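Notes for the Monday evening talk, Sillbridge library, upstairs room
Working title: What Children Hear at the Kitchen Table

Wait for the back rows to settle. Thank them for coming out in January, which in Sillbridge is no small thing, and mention that the coffee will still be there afterward.

Start with the soup story. When I was little my grandmother made soup every week, and she talked the whole time she made it. She talked to the onions, she talked to the pot, and now and then she talked to me. I didn't think of it as learning anything. But I can still tell you the word for every single thing in that kitchen, in two languages, and I couldn't do the same for my own garage.

(Pause here. People usually laugh at the garage.)

So tonight is about ordinary talk, the kind that goes on while somebody is doing something else, and what it does for children between the ages of one and five. I'm not going to give you a program to follow. I went into this work thinking there would be one, and sixteen years later I'm mostly telling parents to keep chatting.

Say a little about the Rirnis visits. We sat in on family mealtimes over two winters, 72 homes in all, and wrote down what we heard. It came to 1183 pages of notes, and I have read every one of them, some of them in the bathtub. What stayed with me was how short the good moments were. A father says "careful, that's the heavy one," and the child says "heavy" back to him, and then they're on to something else.

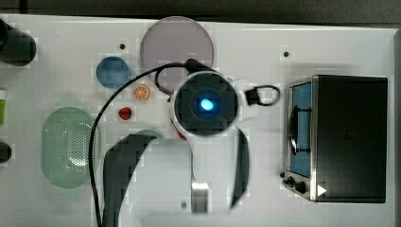
Pretend play is where a lot of those words come out again, often days later and in a voice you will recognize as your own. I always feel a bit caught when I hear it - my daughter once told her bear that we were "not made of butter," and I had to go and stand in the hall. You don't need a whole play kitchen for this. A few toy kitchen things set out on a plain white table, like the ones on the screen, will do for a long afternoon, and a real spoon from your drawer will do nearly as well. What counts is that you sit down near it and let yourself be served.

Slow down for this next part, I always rush it.

When you're being served, try to wait. Count to five in your head if you have to. Most of us jump in with a question, and then another one, and the poor child ends up being interviewed in their own restaurant. If you say "mmm, this is hot" and then leave some room, you'll often get a much longer answer than you would to "what color is it?"

Families with more than one language: please say this warmly, there is always someone worried about it. Use the language you'd use to grumble or sing. The children in the Lévesque reading group switch back and forth all morning and they are doing just fine.

If there's time, do the grocery bag exercise in pairs. One person unpacks, the other only comments. Up to ten minutes, no more, or we'll lose the room to recipes.

Questions. Somebody will ask about screens, so have the short answer ready - watch together when you can, and talk about it at supper. The handout is on the table by the door, and the lending box goes back downstairs before we lock up.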